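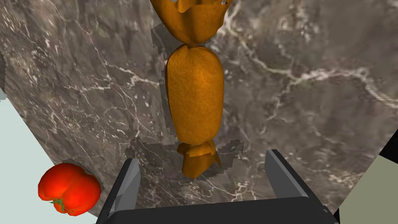
*Orange sweet on dark marble. Rendered.*

2020-02-10

I have spent most of the winter trying to get a hard boiled sweet to set properly in a kitchen that was not built for it, and I now have enough notes to be worth writing up. Most of them concern water.

Boiled sugar is a simple system. You dissolve sucrose in water, add some glucose syrup to interfere with crystal growth, and boil until very little water is left. The boiling point of the solution rises as the water goes, so the thermometer is really a moisture gauge. At hard crack, which I take as 150°C, the syrup cools to a glass. Stop much lower and it stays chewy, or sticks to your teeth, or both.

My first batches in October were sticky within a day. I assumed I was stopping too early. The thermometer is an old dial type I bought in Arnwood, and when I checked it in plain boiling water it read three degrees high. So part of the fault was there. I marked the offset on a strip of tape on the handle and carried on.

The next batches were better on the first day and still sticky by the end of the week. Ramil Ambrosio, who used to run the boiling pans at Salazar, read my notes and asked how much lemon juice I was putting in and when. I had been adding it at the start. Acid plus heat splits sucrose into glucose and fructose, and fructose draws water out of the air very readily. A little of this is useful because it slows graining. I was giving it the whole length of the boil, and ending up with a sweet that pulled moisture from the room at every opportunity.

I now use powdered citric acid and fold it in after the pan is off the heat and the syrup has dropped to 130°C. The flavour is sharper as well, though I was not looking for that.

The current recipe, by weight:

- granulated sugar, 600 g
- glucose syrup, 200 g
- water, 180 g
- citric acid, 6 g
- orange oil, 2 g
- colour as you like

Stir only until the sugar has dissolved. Wash the sides of the pan down with a wet brush, then leave it alone. Crystals on the side of the pan will seed the whole batch if they fall back in, and I have lost two pans that way – both times when I was scraping out of impatience.

Cooling matters more than I expected. A thick slab on a cold surface forms a skin while the middle is still runny, and the skin cracks when you try to cut it. I pour on to an oiled tray that has been standing in a warm room and fold the edges inwards with a scraper every half minute. After a few folds it will hold a shape and can be pulled into a rope. You have a few minutes to cut it. Gloves are necessary, and thin cotton ones under rubber ones are better than either alone.

Wrapping is the remaining problem. Twist wraps look right but they are not a seal, whatever they are made of. Princess Catacutan kept some of mine in plain waxed paper at her house in Katham, half of them in a screw-top jar and the other half in a bowl. The ones in the bowl had gone cloudy on the surface after 8 days. The ones in the jar were still clear. The wrapper's main job seems to be keeping the sweets off one another, and the jar does everything else. I have added a sachet of silica gel to mine and renew it monthly.

I looked at moisture-proof film from Prumonell, but the smallest roll is 3,000 wrappers and I do not have that many sweets in me.

Still to do: weigh a set of wrapped sweets daily for a fortnight to get a proper uptake curve, and repeat the boil with less glucose. I would also like to replace the thermometer. The tape is starting to come off.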